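Preparing the Household for a Long Road Trip

Guidance for travelers from the Zamwood Motor Travel Club

A driving vacation of a week or more places demands on the home as well as on the vehicle. Members who set aside one evening for the house and one for the car report fewer problems on their return. The following household tips are drawn from the club's travel handbook and apply to most houses and apartments.

The refrigerator

Begin using up perishable food five days before departure. Milk, cut fruit, cooked rice and opened deli meats should be eaten, frozen or discarded. Hard cheese, butter and most condiments will keep. Wipe the shelves with warm water and a spoonful of baking soda, and dry them before closing the door.

Place a coin on top of a cup of solid ice in the freezer. If the coin has sunk on your return, the power was out long enough for the ice to melt, and the contents of the freezer should be thrown away. Do not taste food to decide whether it is safe.

Sinks, drains and water

Run the garbage disposal with cold water and half a lemon on the last morning. Pour two cups of water into any floor drain or basement sink that is seldom used; a dry trap allows sewer odor into the house. Close the supply valves to the washing machine. Households leaving in winter should keep the thermostat no lower than 50 degrees and open the cabinet doors beneath any sink on an outside wall.

Packing the cooler

Chill the cooler overnight before it is loaded. Block ice lasts longer than cubes, and frozen water bottles serve as both ice and drinking water. Pack in reverse order of use, with the first day's lunch on top. Raw meat belongs in a sealed container at the bottom or, better, in a second cooler — drinks are reached for often, and each opening of the lid lets in warm air.

The stretch between Skerham and Dirnomon runs 377 miles, and grocery stores along it keep short hours. Travelers on this route should carry one full day of food that needs no refrigeration. Peanut butter, crackers, dried fruit and canned fish are suitable. A can opener should be kept in the same bag as the cans.

Coffee and dry goods

Ground coffee loses its flavor more quickly than whole beans. For a trip of three days or less, grind the full amount the night before and divide it among small jars with tight lids, one for each morning. For a longer trip, carry whole beans and a hand grinder.

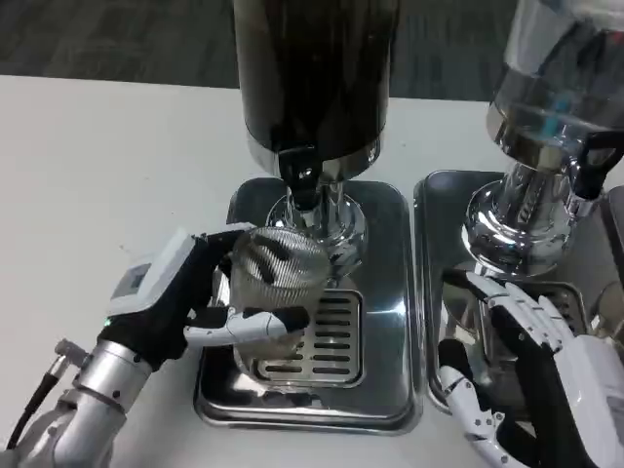 Beans left in a grinder hopper at home will be stale by the time the household returns. Empty the hopper, brush out the loose grounds and wipe the inside with a dry cloth. Water should never be used on the burrs. Unplug the grinder before cleaning, and leave it unplugged along with the toaster, kettle and coffee maker.

Flour, cereal and pet food should be moved to closed containers. An open bag in a warm kitchen will attract pantry moths within a few weeks, particularly in June and the months that follow.

The last hour

Take out the trash after breakfast, including the small bins in the bathrooms. Strip the beds if time allows, and leave clean sheets folded on each mattress. Check that no damp towels remain in the hamper or the washing machine.

Leave one simple meal in the freezer and one carton of shelf-stable milk in the pantry. Travelers coming home by way of the Rashidi overlook face a final leg of 459 miles with few places to stop after dark, and will seldom wish to shop for groceries at the end of it.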